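The simulated table, part two

02/07/2019

After the last post two people wrote to me and asked why I build rooms in a computer when I have a real arm standing on the bench in the workshop. The short answer is that the real arm broke a gear in August and I have only one spare. The long answer is this post.

The arm is the same one as before, with 5 joints and the motors which I bought used from Melquiades Gallegos. He was very patient with my questions. I call the whole project Vorkura, after a word my grandmother used for a stubborn goat. The simulation side has its own folder and its own name, Milach, so that I do not mix the two when I save files late in the evening.

My first test table had nine cubes on it, all of the same size. The planner learned cubes very well. Then I gave it a spoon and it tried to pick it up like a cube, from the top, with the fingers open much too wide. So I have thrown away the cubes and made a table with things that have handles, edges and strange shapes.
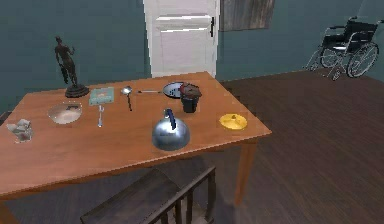
The new test table in Milach, with the kettle near the front.

The kettle was the most work. A shiny round body is difficult for the depth estimate, and I wanted exactly this difficulty. The blue handle is the part that the arm should grasp, but in my first runs the planner always chose the dome and slid off. I have now marked the handle by hand as a grasp region. It feels a little like cheating, but Morag Gourlay, who shares the workshop with me, says she marked everything by hand in her first year and she is not ashamed.

The flat things are a different problem. For the fork and the small teal card there is almost no height above the wood, so the fingers must come very close to the table. I set the safety distance to 9 millimeters, and with this value the arm refuses both of them. With a smaller value it takes the fork sometimes. The card it never takes. I think I need to push it to the edge first and grasp it there, and this I do not know yet how to write.

Results until now: from 61 attempts on the pan, nine ended with the pan on the floor. All nine were grasps near the end of the long handle, where the weight pulls it down. I will move the grasp point closer to the pan and run the same attempts again.

The spare gear I will mount only when the kettle works.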